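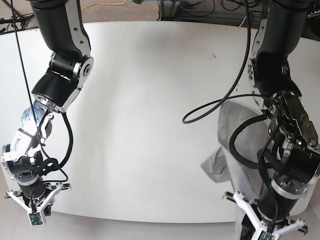 Work Tables for the Palness Study Room: Project Report

Coursework > Design and Making > Student Projects

Nov 14, 2018

Our group spent most of the term on a question that sounded very small when we picked it: what makes a good shared table? We went in sure it would be size (everybody asks for a bigger one!), and we came out talking mostly about the top.

A white, smooth, matte surface was the one we kept coming back to. Pencils, screws and scraps of thread are easy to spot on it, and even a tiny dark speck stands out, so people tend to wipe up after themselves. We had 600 dollars from the Strömberg fund and compared 2 finishes, Eto and Trindard, over 3 weeks of ordinary use. Eto felt nicer under the hand, but Trindard was kinder to tired eyes in the late afternoon, and that is the one we would choose again.

If we had more time, we would love to try rounded corners, and we would ask the younger classes what they think much earlier than we did. The samples stay in the study room until February.

4 comments | 11 shares

Back to top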